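Charvát 2801 Hardwax Oil for Table Tops

Item 2801 – satin, clear
Can of 2 liters
Made by Charvát, sold in our shop by Ronon

Charvát 2801 is an oil with hard wax for indoor wood: dining tables, desks, workbenches, shelves and window boards. It goes into the wood and leaves a thin satin layer on the surface. The grain stays well visible and the wood becomes a little warmer in tone, similar to when you wipe it with a damp cloth.

We have used this oil in our own workshop in Wevdale before we started to sell it. It is suitable for oak, beech, ash, pine and most other European woods. For very oily tropical woods please make a test on a hidden place first.

How much you need

One can is enough for 40 square meters in one coat, when the surface is sanded well. A normal table needs two coats on the top and one coat on the underside. Please do not skip the underside. A board which is closed on one side only can bend with the seasons, and later it is difficult to bring it back.

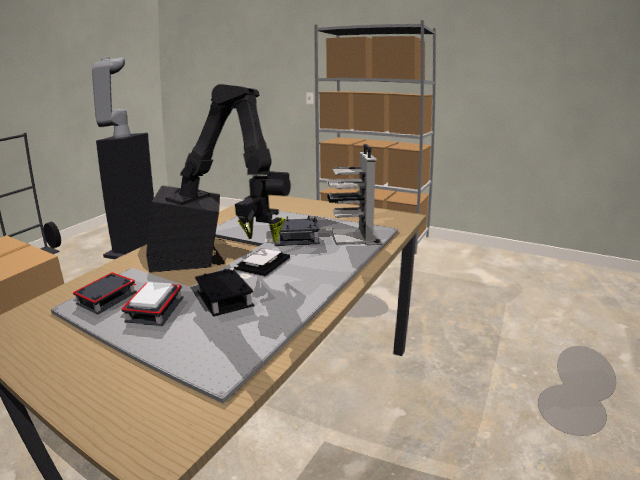
Preparation

Sand the wood in the direction of the grain, finishing with grit 150. Finer paper is not better, as the oil then goes in badly and the second coat stays sticky. Remove all dust with a vacuum cleaner and after that with a dry cloth. Old varnish must be removed completely. Old wax also.

Application

Stir the can to the bottom, do not shake it. Apply a thin coat with a short-hair brush or with the Fleneck white pad (sold separately). After 15 minutes take away everything that the wood did not accept. Let it dry for 6 hours with an open window, then apply the second coat in the same way. In a cold room the drying is slower – below 12 degrees Celsius we do not recommend to work at all.

The table can be used carefully on the next day. Wait two weeks before you put a tablecloth, a rubber mat or other cover on it for longer time.

Safety

Cloths with oil can start to burn by themselves. Put them in water directly after work, or dry them flat outside, one by one.

Care and repair

Wipe with water and a little mild soap. For a ring from a glass, sand the place lightly, apply a few drops of oil and polish with a cotton cloth.

Delivery and storage

The closed can keeps for two years in a dry place without frost. After opening, close the lid tightly and use the rest within six months. We do not send this item by air mail.

Related items: Fleneck white pad, Fleneck short-hair brush, Charvát wood soap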